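Primeiro a simulação, depois a fatura

Daryna Nechyporuk prepara há meses o orçamento de equipamento da Fedham, e diz que a parte mais difícil foi aprender a esperar.
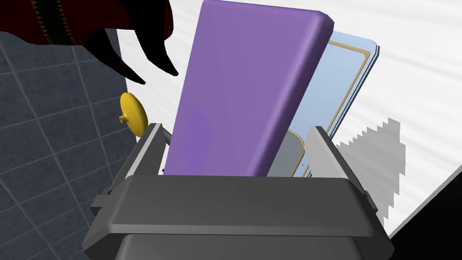
"Eu queria comprar logo cinco garras", conta ela. "O Samer pediu-me para fazer antes as contas com quatro, e com menos pressa." Samer Saab é o responsável técnico do armazém e trabalha com ela no plano que será entregue em julho.

A proposta da Skenitar era de 3.715 euros por unidade, com instalação. A da Sabbagh ficava em 1.958 euros, mas sem os dedos de substituição e sem a formação. "No papel, a segunda parece muito melhor", diz Daryna. "Depois nós somamos o que falta e a diferença fica pequena."

Antes de escolher, os dois decidiram pagar uma licença de simulador. Saab explica que os objetos planos e de cantos redondos são os que lhe dão mais dúvidas. "Um livro grosso e uma moldura fina não pedem a mesma abertura dos dedos. Se eu posso ver isto no ecrã, não preciso de comprar para descobrir."

A licença entrou no orçamento como despesa própria – uma linha que a direção quis cortar duas vezes. Daryna defendeu-a. "É dinheiro que não se vê no armazém, eu compreendo a pergunta."

Falta ainda resolver a manutenção. A Edent ofereceu um contrato anual, e Saab prefere pagar por cada visita. "Sobre isto ainda não estamos de acordo", diz ele.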